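Tolovik cell, bay two: setup and upkeep gallery

Text by Audrey-Anne Morin. Posted January 29, 2022

The Tolovik is our two-arm machine, and most of what it does all day is pick up cloth and put it down again. It works low, close to the floor, in a corner of the office with partitions and desk legs on one side. We moved it there in June and have been adjusting it ever since. This page covers how the cell is set up and what we check on it. The notes were first written for the two people who share the upkeep with me, Mawuli Gbeho and Yayra Sowah, so some of them assume you have seen the machine.

Finger check, view from the wrist

Before the first run we open the gripper all the way and look at the two fingers against a plain background. The tips should sit at the same height. If one is lower, the finger has slipped on its mount and gets reseated before anything else is done. The grooves on the inner faces near the tips collect lint, and we clean them with a dry nylon brush. No solvent on the gray fingers. We tried it once and the surface went tacky for a week.
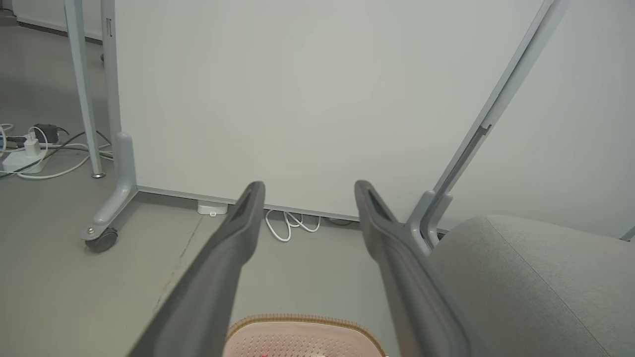
Sharon Wanyama: We run the same fingers at Skinholm and the brush was never enough for us. Fleece packs into the groove and you can't see it until the cloth starts slipping out on one side. We use a wooden toothpick, then the brush, every 90 cycles. Also, do you zero the opening with the fingers warm or cold? Ours read differently after lunch than they did first thing.

We zero cold, Sharon, before the arms are enabled, and then leave it alone for the day. Mawuli tried zeroing again at noon for a while and the numbers moved so little that he stopped. The toothpick is a good idea and has been added to the sheet.

Floor clearance comes next. The wrists travel close to the ground, and the things most likely to cause a stop are furniture legs, casters and loose cable. We run each arm through its lowest reach at slow speed with a hand on the stop button. If a caster has rolled since the day before, it goes back and gets locked. Chairs count as furniture for this check, including the ones people swear they did not touch.

Both arms on one cloth

The second part of the check is a shared hold. Both grippers take the same piece of cloth and keep it up over the basket while we look at the cables along the forearms. With the arms raised and turned toward each other, the slack in the black cables is easy to judge. There should be enough for the wrist to turn, with no pull at the connector. Each cable has a paper tag, and the tag should stay where it was put. A tag that has crept along the cable means the cable is rubbing.

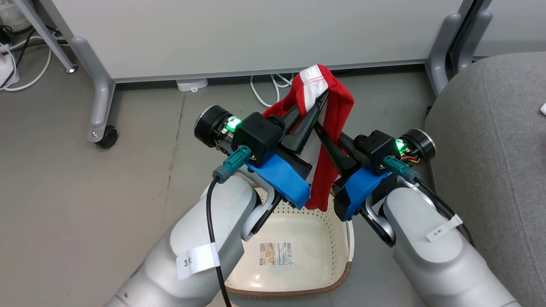
Reading time: 4 minutes

Green on both wrists is what we want before going on. If one side stays dark, power down, reseat the teal connector on that side and start over. Do not reseat it live. The spare leads come from Zindano and are a little stiffer than the originals, so after a swap, repeat the shared hold and look at the slack again.

The blue coverings are checked by hand once a week with the power off. Feel along the lower corners for a lifted edge. A loose one can catch cloth on the way down to the basket, and the first sign is usually a dropped piece that looks like a grip fault. Yayra lost most of an afternoon to that - the fingers were fine the whole time.

Basket position matters more than we expected. We had it too far forward at first, and the arms had to reach over it. It is now set with the Amoah gauge, a plain metal strip 400 mm long, measured from the base plate to the near rim. Set it, then do one pick and one release before starting a batch.

The log stood at 329 entries when this page went up. Of those, 18 are for cables and most of the rest are cleaning. Abdul-Rahman Ametepe keeps the file and will send a copy of the check sheet if you leave a comment with your machine's model year.

Next job on the list is new cable ties for the left arm.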